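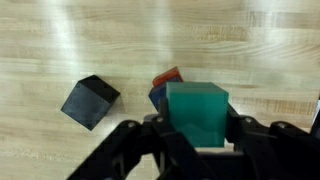
The wrist view, with the green cube between the fingers.

Monday, October 3, 2022

I promised back in January that I'd write up how the block stacking was going, and then of course I didn't, so let me try to catch you all up over one cup of coffee.

The short version is that we stopped hand-labeling grasps. Waretti (our name for the training code, please don't ask) now learns from 577 demonstrations that we drove by hand, and it gets two views of everything — one from the wrist and one from across the room. I had been pretty stubborn about using the room view alone, and I was wrong! 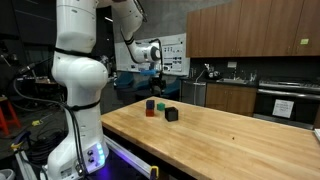

With the far view only, the policy would reach for the right color nearly every time and then close its fingers a little off to one side, which was maddening to watch over and over. Adding the wrist view took us from 88 good grasps to 131, out of 160 tries each. Stacking is still shakier than picking, and the black cube gives us more trouble than the other colors — I suspect glare on the tabletop, but I haven't tested that yet.

Next up is a run with the Altwood lighting setup, five nights in a row if the schedule holds, and I'll post the numbers once I've had a chance to sit down with them.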